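Can I swap almond flour for oat flour in baked doughnuts without them falling apart?

Hi all! I've been baking doughnuts every weekend since I got a six-cup pan from Brestar, and I'm completely hooked. My almond flour batch comes out great, but my niece can't have nuts, so I'd love to make a version she can eat too. I tried a straight cup-for-cup swap with oat flour and they crumbled the second I tipped the pan. Tasted lovely, looked like granola! Has anyone made this work?
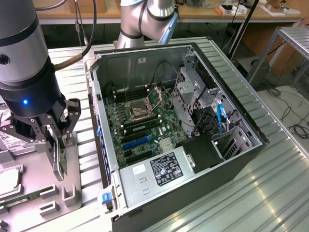 Niilo Kokkonen
Oh, you are so close! Oat flour drinks up a lot more liquid than almond flour does, so cup for cup will leave you with a stiff, thirsty batter every time. Go by weight and start lower. For a six-doughnut pan I use 120 grams of oat flour where the almond recipe wants 170, plus two eggs, a third of a cup of applesauce, a quarter cup of maple syrup, three tablespoons of melted coconut oil, a teaspoon and a half of baking powder and a good pinch of salt. Cinnamon if you like it (I always like it).

Then let the batter sit in the bowl for ten minutes before you fill the pan. This made the biggest difference for me! It goes in looking like pancake batter and thickens up to something you can pipe. Bake at 350 for 13 to 15 minutes and leave them in the pan for another ten. They're really fragile while hot, and I suspect that's half of what happened to yours. Run a thin spatula around the middle post too, that's where mine used to tear.

If they still seem crumbly, add a teaspoon of ground psyllium. Not more than that or they get bouncy. Check that your oats are labeled gluten free if that matters for your niece as well.

salminen_bakes
i use store bought oat flour and it works fine. grease the pan more

Plumcake54
Seconding the rest time, and I have one more to add: sunflower seed flour! It behaves a lot like almond flour, so you can keep your original recipe and swap it one for one. I grind raw hulled seeds in short bursts in my little Tumetti grinder and stop before they turn into butter. Do check that your niece is okay with seeds first, and read the bag for shared equipment warnings.

One funny thing to know, it can react with baking soda and turn the insides green after they cool. Totally safe to eat, and the kids at our house beg for the green ones, but a teaspoon of lemon juice in the batter helps a lot. Chocolate batter hides it completely. My favorite so far is cocoa batter with a raspberry glaze (freeze-dried berries crushed into coconut butter, thinned with warm water). I made 39 minis for a school picnic in September and came home with an empty box!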